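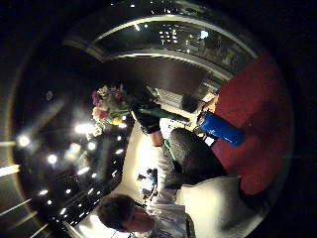

By Darcy Ashby, Wornthorpe Clocks
Owner's guide, last changed Thu 13 February

Section 4: Setting Your Londska Wall Clock

The Londska sets itself by radio. This is the main reason people buy it, and also the main reason they write to us. Please read the whole section before you put the batteries in. We know you have put the batteries in already. Take them out again, and we can start together.

Before you begin

The clock listens for a faint time signal sent from a long way off. The signal travels much better after dark, so the best time to set the clock is in the evening, just before you stop caring about it for the day. Daytime setting sometimes works. It works best for people who live near the transmitter, and those people tend to be insufferable on the subject.

You will need the clock, a fresh set of batteries and a window. You will not need the small bag of spare screws. It belongs to the wall bracket, which is covered in the next section, and the bag is there to worry you.

Setting the clock

1. Remove the battery cover on the back by sliding it down. Pulling it toward you also removes it, but only once.

2. Set the zone switch. Eastern is at the top and Pacific is at the bottom. If you live in Arizona, set the switch to Mountain and turn daylight saving off with the small slider beside it.

3. Fit four AA batteries, matching the marks inside the case. Use ordinary alkaline ones. Rechargeable batteries run at a slightly lower voltage, and the clock takes it personally.

4. The hands will now race around to twelve and stop. This is normal. Do not help them.

5. Lay or stand the clock near a window, with its back toward the glass if you can manage it. The receiver is in the back.

6. Leave it alone until morning.

Note: Step 6 is the one that people skip. The clock makes its first try as soon as the hands stop, and then tries again every 60 minutes through the night. Each time you pick it up to see how it is getting on, it loses its place and has to begin listening from the top.

Caution: Do not turn the hands with your finger. They are attached to a gear that costs more than the rest of the clock, and it is not covered by the warranty. Neither is the finger.

What the light means

There is a small light under the twelve. A slow blink means the clock is searching. A steady light means it has found the signal and is writing it down. No light means either that the time is set or that the batteries are dead. We have raised this with the design team, and they feel it is elegant.

If the clock is wrong in the morning

Look first at how wrong it is. If it is off by exactly three hours, the zone switch is at the wrong end. Return to step 2, and try to remember which ocean you live near. If it is off by one hour, look at the daylight saving slider. If it is off by some other amount, the clock did not hear the signal and has been guessing.

Poor reception is usually caused by something close by. Refrigerators, dimmer switches and cheap phone chargers all make electrical noise on the same part of the dial. So does the Flimuvitz desk lamp, which is a very handsome lamp, and which we also sell. Move the clock a few feet from anything with a plug and give it another night. Steel siding and foil-backed insulation can block the signal altogether.
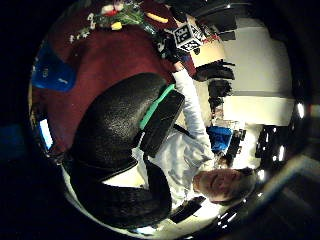 One owner wrote in to ask why she should have to wait up for a clock at all, when her oven manages perfectly well with two buttons. She added that she had moved hers to every room in the house and that it had found the signal only in the bathtub.

You do not have to wait up. The clock is happy to work unattended, and most of them seem to prefer it. As for the bathtub, some rooms are simply better than others, and once the time has been set the clock can hang wherever you like. It checks the signal again each night, but it can miss several nights in a row before you would notice any drift.

Setting the time by hand

If you have tried four nights without success, you may set the clock yourself. Hold down the button marked M until the light goes out, then tap it to move the minute hand forward. There is no button for moving it backward. If you overshoot, keep going. You will be passing this way again shortly.

The clock will go on looking for the signal while you use it this way. Should it find one in, say, April, the hands will spin without warning and correct themselves, quite possibly while you have guests.

To stop the clock searching, move the slider on the back to OFF. This turns off the search only. The clock itself has no off switch, and will carry on until the batteries run down.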